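Testing a Two-Arm Setup on a Household Chore

Last updated 1 August 2019

The test below gives a usable answer to one narrow question: can a pair of low-cost arms, driven by a person through leader devices, finish a small chore often enough to be worth automating? It assumes the arms are assembled and calibrated. Allow one afternoon.

1. Pick a chore with a clear end state. Folding a dish towel in quarters works. "Tidy the table" does not, as two judges will score it differently.

2. Write the pass rule before the first trial. Ours reads: all four corners within a thumb's width, towel flat, no part of it over the table edge. A trial that needs a hand in the work area is a fail.

3. Clear the space between the arms. Put power bricks and loose cable outside the reach of both grippers, then run each joint slowly through its range and watch the wiring. Cable that tightens at full extension has to be rerouted before you continue.

4. Place the leader devices on the side opposite the work area, with the laptop within reach of the operator. The operator should be able to stop the software without standing up. 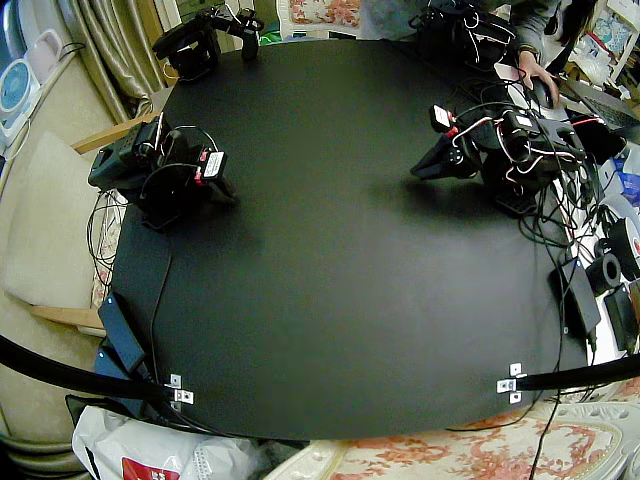
Ehsan Shaikh objects to the whole approach at this point: a teleoperated score measures the operator, and readers will take it for a claim about the machine. He would skip straight to autonomous trials and publish whatever comes out, even if it is zero.

The objection is fair as far as reporting goes. Keep the two scores in separate columns and never average them. The teleoperated score is an upper bound on the hardware. If a practiced person cannot fold the towel through these grippers, no policy trained on that person's data is likely to.

5. Run 200 teleoperated trials. Reset the towel to the same start position each time and log pass, fail and elapsed seconds.

6. Train on the passes only, then run 200 autonomous trials under the same rule. In our January run, 41 passed. Most failures were second-fold grasps that picked up one layer where two were needed.

7. Repeat with a different towel. Noreen Pirzada's thicker one dropped our result to 4 passes in a short series, which we stopped early.

Reset time counts. If a person has to lay the towel out for every trial, add those seconds to the total before comparing with folding by hand.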